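About Huviveo

Huviveo writes control and perception software for two-finger grippers. The company was started by Zoila Zapata and Waldemar Kaczorowski, who had spent several years maintaining grasp planners for other people's machines and wanted one code base with one set of tests. We do not build hardware.

What we make

Ticona is our grasp planner. It takes a depth image and a gripper model and returns ranked grasp poses with a collision check for each finger. Ninura is the simulation and replay tool that sits next to it. Every planner change runs in Ninura against 2187 stored setups before it is merged. Of these, 1106 involve open containers – cups, bowls, jars – where the planner has to choose between closing across the whole body and pinching the wall.

Rim grasps get most of our attention. One fingertip goes inside the container and the other stays outside, so the approach angle and the estimate of wall thickness both matter. The wrist view is often partly blocked by the fingers themselves, and Ticona carries the last clean rim estimate forward until contact. Malachy Doherty maintains that part of the code. Collision meshes are kept coarse on purpose; a faceted rim is good enough for planning and keeps a query under 10 milliseconds.

A rim grasp on a white container, rendered from above, with the rim between the two fingertips:
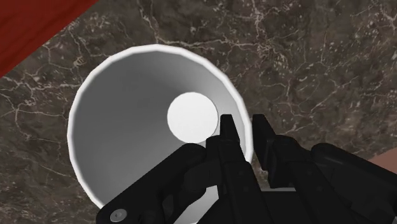 How we work

Orlando Arango runs planning and Lucero Condori runs perception. Releases go out every 2 months, starting in January. Each one ships with its full Ninura report, including the failed setups and the seed for each run. Customers can replay any of them on their own machines.

Integration work for Trukis controllers is handled by the planning group. Requests for other controllers go through the contact form – please include the gripper model and the control rate.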